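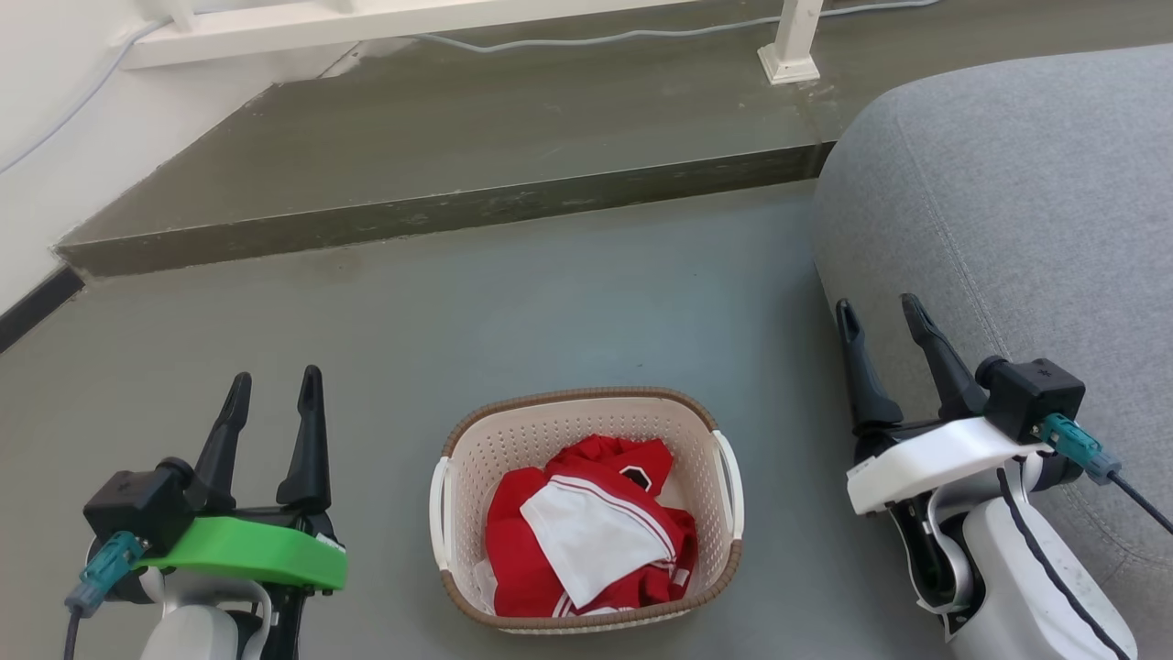 Two arms, one basket, football colours or something like them. The laundry task as it looks from the head camera.

My cousin asked me in September if he should pay for the Lenari. He knows that I have used such things in my work, and he has three children and a washing machine that is never silent. I told him I would think about it, and then I wrote so much in my reply that I decided to make it an article.

For those who did not follow the news: Lenari is a two-arm kit from the company Rarow. You can buy the kit alone, or you can take it with a monthly service called Bravavico, in which the company trains the arms for the tasks of your own home. Laundry is the first task on their list, and I think it was chosen because everybody hates it. The service costs 58 euros each month. The kit is a separate price, and it is not small.

My opinion is that the kit is good and the service is sold too early.

Let me begin with the good side. The grippers are simple, two fingers each, and I like this very much. Other makers want to sell us a hand with five fingers, which is beautiful at an exhibition and then stands in repair for half of the year. Two fingers can hold a sleeve. Two fingers can also hold the handle of a basket, if the handle is made with some kindness. Each wrist has its own camera, so the arm does not depend only on the view from the head. When a person looks into a basket of clothes from above, he sees one red heap. Where does the shirt end and where do the shorts begin? A camera close to the cloth has a better chance to answer.

The brackets for these cameras can be changed with one screwdriver. I have a green one on the left and a white one on the right, and both do the same job. I mention it for people who worry about spare parts.

Now the service. Rarow writes on its page that Bravavico learns a new task from "up to 600 demonstrations". I read this sentence many times. It does not say who must make the demonstrations, and only in the contract, on page 7, we find that it is the customer. You stand with the controllers in your hands and you move the arms, again and again, while your clothes lie in the basket and your dinner becomes cold. I stopped after 587. I am a patient man, but I asked myself why I was paying a monthly price to do this work.

Some readers will answer that this is normal, that every such system must be taught. I agree. But then the price should go in the other direction. If my evenings make the product better, and the contract says that Rarow may use my recordings for other customers, then I am a supplier and not only a buyer. My former colleague Jianguo Lei compared it with a restaurant where the guest peels the potatoes and still pays for the full menu. I could not find a better comparison, so I borrow his.

There is also a small competitor, Tian, which sells arms without any service and leaves everything to you. Their manual is poor and their cables are too short. Still, I find their offer more honest, for you know on the first day that the work is yours.

I also want to say a word about soft things. Clothes are hard for machines. A cup has the same shape in the morning and in the evening, but a shirt has a new shape each time it falls. A smooth fabric slides, a thick fold hides a thin one, and a stripe or a badge may disappear under the next layer. Rarow knows this well, and its engineers speak about it openly. It is the sales page that speaks as if laundry were a solved matter – one click and you have a free evening.

So what did I write to my cousin? I wrote that he should buy the kit if he enjoys such work as a hobby, and that his eldest daughter would probably learn more from it than from her tablet. I wrote that he should leave Bravavico until the company pays for demonstrations, or at least takes them off the bill. And I wrote that the washing machine will stay noisy in either case.

He has not decided yet. His wife wants a dryer.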